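Sep 17, 2020

I want to put in a good word for the big plain bin. The tall off-white one with no lid, no label and no personality, the sort you can buy at any hardware store in Skelville and forget you own by the time you're home. I've become a bit of a zealot about it, and I'd like to explain myself!

For years I was a bag person. Everything in our house that didn't have a drawer went into a plastic bag, and the bag went on a hook, or behind a door, or under the stairs with the other bags. Bath toys, odd socks, picnic cups, the soft blocks the kids had outgrown but still wept over if you mentioned the charity shop. A bag is so easy to fill. It takes any shape, it costs next to nothing, and you can tie a knot in it and feel you've done some tidying.

Then in May I pulled everything out. I had been reading the old Grindero newsletter on household sorting (a photocopied thing, 18 pages, full of strong opinions about string) and it had one rule that stuck with me: if you can't see it standing up, you won't use it. So I stood in the hall and counted. We had 81 bags. Some of them had bags inside them. I found a colander I'd replaced twice.

What I love about a bin is that it stands up by itself. You put it on the table, you tip things in, and both your hands are free to do the next thing. A thin bag slumps. It rolls its contents towards whichever edge is closest, and it hides half of them in the folds. The see-through kind is better than the black kind, I'll grant you, and I have a real soft spot for that blue-green colour some of them come in, but you're still guessing at shapes through crinkled plastic.

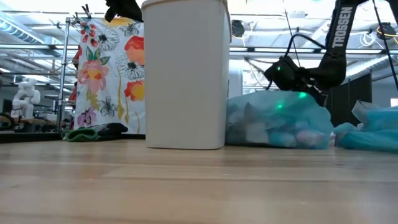

*Tall bin, full bag, blond wood tabletop.*

The table matters more than people think, too. Sorting on the floor is miserable. Your knees go, the dog gets involved, and everything looks like rubbish when you look down on it. Put the same pile on a clean wooden table at a decent height and it becomes a job with a beginning and an end. I clear ours completely before I start, right down to the fruit bowl, and I do one bag at a time with the bin close beside it so I'm never carrying things across the room.

My neighbour favours the Ó Ceallaigh method, where you sort by colour first and by use later, and I tried it for a weekend. It was beautiful. We had a whole shelf of pink. We also couldn't find the toothbrushes, so I went back to sorting by room, which is duller and works better for us.

There's a fair argument on the other side and I've heard it at length, mostly from my own family. Bins take up space when they're empty. They don't fold into a coat pocket. You can't take one to the beach without looking as though you're moving house. All true! I still keep a few bags in the kitchen drawer, and I'd never carry wet bathers home in anything else.

But for the stuff that lives in a house year after year, give me straight sides and a flat base. We have six bins now, all the same height, in a row in the Grostow cupboard by the back door – the kids can reach every one of them, and last week my youngest put the blocks away without being asked. I stood in the hall grinning like a fool. There's one bag left on the hook, and I'm getting to it on Saturday.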